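Lisunia Shared Workroom
Minutes of the general meeting, 11 Dec 2024

Present: Consuelo Huamán (chair), Walter Quispe, Rocío Apaza, Mirko Valentini
Apologies: Leidy Londoño
Minutes taken by: Rocío Apaza

1. Previous minutes

The September minutes were accepted with one correction. The paint locker key is held by Walter, not Mirko. Moved Walter, seconded Mirko. Carried.

2. Money

Consuelo reported a balance of $3,000 after the insurance was paid. The Genedgate grant has been acquitted and there is nothing further to send them. Mirko asked whether the hire deposit for the front room could go up from $20. Left as it is for now, to be looked at again with the hire form.

3. Furniture for the reading corner

Walter spoke to this item. The old side tables have been thrown out, as two had split legs and the others were not worth regluing. The new ones are white and come flat, with the legs separate from the rest. Walter has put them together on the work table with the black cloth down, and asked that anyone doing the same leave the cloth on. The last lot of shelving was built straight on the bare top and the marks are still there.

Mirko said the legs should be laid out next to the base before anything is fitted, so that a missing part is noticed early. One box from the Sovley order was a leg short and this was only found with three already on. Sovley will send the missing leg without charge.
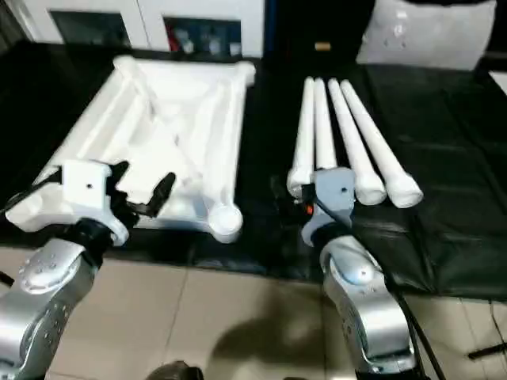

Item 3: white frame and four legs laid out on the black cloth.

Rocío asked if the tables would take the weight of the big atlases. Walter thought so, given the cross bracing, but would not want anyone sitting on them. Consuelo asked for this to be put on the sign in the corner — plain wording, no capitals.

There was some discussion about whether the legs should be glued. Walter was against it, as the tables have to come apart again for storage when the room is hired. Mirko would prefer glue on at least two that stay put all year. Agreed to leave all of them unglued and see how they go.

Action: Walter to finish the remaining tables and flatten the cartons.
Action: Rocío to write the sign.

4. Storage under the stairs

The cupboard is full again. Mirko has offered to go through it and put aside anything without a name on it. Items not claimed by the next meeting will go to the op shop. The box of odd screws and brackets stays, at Walter's request.

Leidy sent a note asking that the folding screens not be stacked in front of the meter box. Agreed. Tape to be put on the floor to show the line.

Action: Mirko to sort the cupboard and lay the tape.

5. Lighting

The Rai quote for replacing the lights over the benches came to $1,000, which was more than expected. Consuelo will ask whether the back row can be left out. No decision made.

6. Other business

The kettle has been replaced. The colour-coded bins are being mixed up, mostly on hire nights, and Rocío will move the labels from the lids to the fronts.

Walter still has the borrowed trestle and will return it before the break.

Next meeting date to be sent around by email. Leidy to chair.

Meeting closed 8.40 pm.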